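Section 4. Comparing two gripper finger sets on the cloth task

You have the arms bolted down, the cables routed and the controller talking to both sides. Now comes the fun part! In this section you try one set of fingers against another on a piece of soft fabric and find out which you want to keep. Cloth is a wonderful test piece - it is forgiving on the hardware and merciless on a sloppy setup.

Gray fabric on the pale work surface, ready for comparison work: 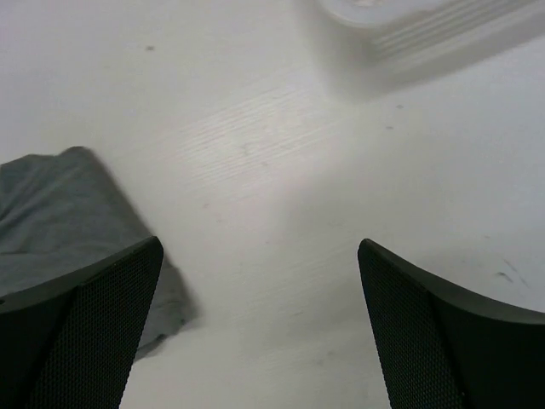
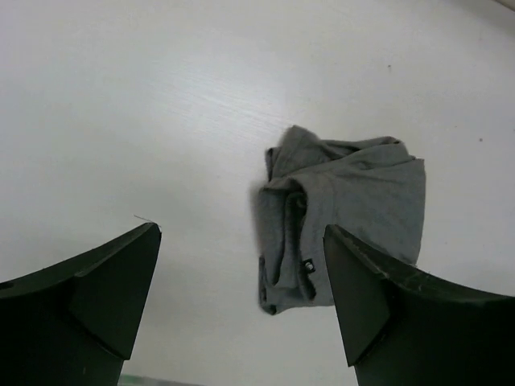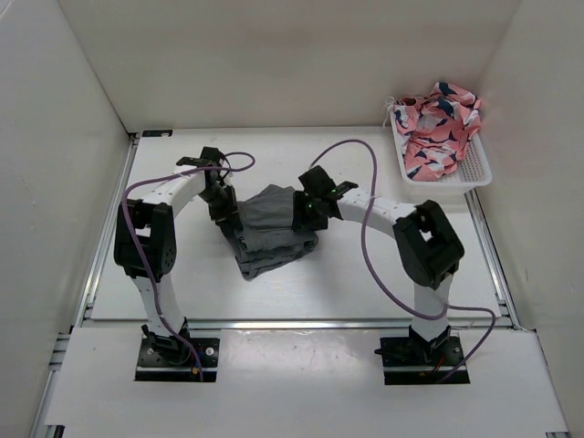 4.1 Before you start

You need both finger sets, the hex key from the Arkow kit, one plain garment or towel, and a log sheet (print it from the Prevton controller menu or draw your own). Clear away anything tall enough to catch an elbow.

CAUTION: Press the stop button and wait for the arms to settle before putting a hand between the fingers. A gripper that looks idle may still be holding a position.

4.2 Fit the first set

1. Open both grippers fully from the controller.
2. Press stop.
3. Loosen the two screws at the base of each finger and slide the fingers off. Keep left and right apart, they are not interchangeable.
4. Slide on the first set until you feel it seat.
5. Tighten the screws a little at a time, going back and forth between them. Snug is enough.
6. Release stop and close the grippers slowly with nothing between them. The tips should meet evenly along their whole height.

NOTE: If the tips meet at the top and gap at the bottom, one finger has gone on tilted. Take it off and do it again. Orla Daly once spent a whole October afternoon retuning grip force to cure what was a tilted finger, and she would like you to skip that.

4.3 Check the wrist view

1. Open the live view for each wrist camera.
2. Open the gripper all the way. Both fingertips must be visible, with clear table between them.
3. Place the cloth under the gripper and lower the arm until the fabric sits between the tips. Folds should look crisp at this height. Things farther off can be soft, and that's fine.
4. Wipe the lens if you see haze. Wipe the fingers too while you are there.

4.4 Run the comparison

1. Drop the cloth on the table from hand height. Don't arrange it! You want a different heap every time.
2. Start the Galbridge pick routine on one arm only.
3. Mark the result on your log sheet: held, slipped, or missed.
4. Repeat until you have 30 picks.
5. Swap to the second finger set (4.2), check the view again (4.3) and run another 30 with the same cloth and the same grip force.
6. Now run both arms together. Have each gripper take one side of the cloth, lift, pull it gently taut and lay it down again.

CAUTION: In step 6, begin at the lowest speed setting. Two arms pulling on one garment can build up more tension than you expect, and a seam will give before the motors do.

NOTE: Keep an eye on the cable loops during two-arm moves. Each one needs enough slack for the wrist to turn fully without dragging over the elbow.

4.5 Reading your results

Slips and misses tell you different things. A lot of slips points to the finger surface or the grip force. A lot of misses points to the camera view or the approach height, so go back to 4.3 before you blame the fingers.

Chenxi Li and Aiguo Xiao ran this procedure with the Manalastas fingers on grip setting 49, and found that thin jersey and thick toweling wanted quite different approach heights. We love that sort of result, and your own cloth may well surprise you too. Try at least one extra fabric if you have the time.

4.6 Saving your settings

1. Choose Save Profile on the controller.
2. Name the profile after the finger set and the fabric.
3. Write the profile name on your log sheet.

If the controller shows code 3734 when you save, the profile memory is full. Delete an old profile and save again.

Go on to Section 5 for folding routines.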